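Arm stutters and overshoots when the policy hands over a new chunk of actions

Stenstead Robotics Help > Software > Control
Posted by hobday_k, Friday

Hi all, hoping someone has hit this. Running a learned policy on a single arm, toy kitchen table, overhead camera. Policy runs on a separate box and sends back a chunk of 15 actions at a time, joint targets plus gripper. Control loop on the arm side just plays them out one by one, then asks for the next chunk when it's empty.

Within a chunk it's lovely. At the join there is a stop, a little jerk, then it shoots off quicker than it ought to and goes past the thing it was reaching for. Happens nearly every join. Worse on long sweeps across the table than on small moves near an object.

Things tried:
- low pass on the joint targets. Jerk is smaller but it now lags and the grasps are late
- turned the speed limit down. Same thing only slower
- swapped the planner out and sent targets raw through the Viltel driver, no change
- retrained with more demos, no change

Logs say the policy call takes a fair bit longer than one control step but I can't see why that would make it overshoot rather than just wait. Is it the driver? Do I need a faster box? Got to have it behaving by the end of April.

Shares: 2

---

marrowfat

Sounds like the driver. We had no end of bother with Viltel on the older firmware, it holds the last velocity if nothing new turns up. Update it and see. If not, get a better graphics card.

3 comments on this reply

---

tinplate_jo

Not the driver, or not mainly. You're waiting till the queue is empty before asking. So:

1. queue runs out, arm stops
2. you grab a picture, send it, wait
3. chunk comes back. It was worked out from a picture taken while the arm was still coasting to a halt
4. first target in the chunk is where the policy thought the arm should be by now. Arm isn't there. Controller sees a big gap and throws itself at it

Step 4 is your jerk and most of your overshoot. A faster box makes it smaller but won't get rid of it.

What to do. Ask for the next chunk while there are still 5 actions left in the queue. Run the request in its own thread, don't let it block the control loop, that alone fixes half of these. When the new chunk arrives, look at the timestamp on the picture it came from (the picture, NOT when the reply landed), work out how many steps have gone by since, and throw that many off the front. Then blend what's left of the old chunk into the new one over 2 or 3 steps, straight line is fine. Don't blend the gripper channel, just switch it. A half closed gripper is how you drop things.

Take the low pass off while you're testing or you wont know what's doing what.

Also check your stamps are from one clock. If the camera is stamped on one machine and the joints on the other you will get nonsense. Log both, plot joint position against commanded position, look at the joins. If the commanded line has a step in it, it's the chunking. If commanded is smooth and measured is wobbly, then go and shout at the driver.

One more thing for the long sweeps. Blur. When the arm is going quick over the table the gripper is a dark smear in the overhead view, and if that's the picture the policy gets at the join it has a poor idea of where the fingers are.

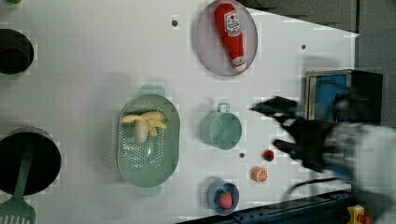 Shorter exposure and more light helps a lot with that. So does feeding the measured joint positions in next to the picture, if your not already. Don't go throwing out blurred pictures from the training set though, the policy needs to have seen some, otherwise it's lost the first time it meets one live.

We use the Hao queue wrapper for all this, it does the dropping and blending for you. Set the drop to "by stamp", the default is "by count" and that guesses. If you'd rather write it yourself it's a small ring buffer and a lock, an afternoon's work.

Shares: 15

---

fendgate_lab

Agree with the one above. Only adding: check your demos were recorded at the same rate you're playing back. Ours weren't. Everything came out too fast and we blamed the joins for ages.

---

Comments (5)

hobday_k: Plotted it. Big step in the commanded line at every join. Will try the early request tonight.

marrowfat: still worth updating the firmware

hobday_k: Early request plus dropping by stamp, the jerk is gone on short moves. Long sweeps still go past a bit. Clocks were out as well, sorted that.

tinplate_jo: Good. Do the exposure next, then look at your blend length. Change one at a time!

pollard77: does the blending work with end effector poses or only joints? Rotations go funny for me at the join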